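### 3.2 Bin contents

Each bin was filled from a stock of 261 household and toy items kept on shelves at the Ister site. Mhairi Mowat drew up the filling lists so that soft and rigid things always ended up together - an earlier trial with sorted bins had given layouts that were too easy to tell apart. Items were tipped in from a tray and left as they fell. A layout was tipped again only if something landed outside the bin.

Gloves were the most awkward class. They spread flat, take up a lot of floor and often end up against or under their neighbors (Figure 2).
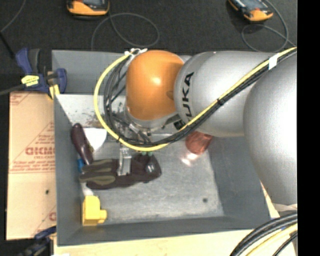 **Figure 2.** A mixed filling in the gray bin, with a dark glove stretched across the floor and an eggplant-shaped item leaning near the left wall.

For this reason we limited gloves to 3 per filling. The full set came to 600 layouts, listed by item class in the Heleo tables.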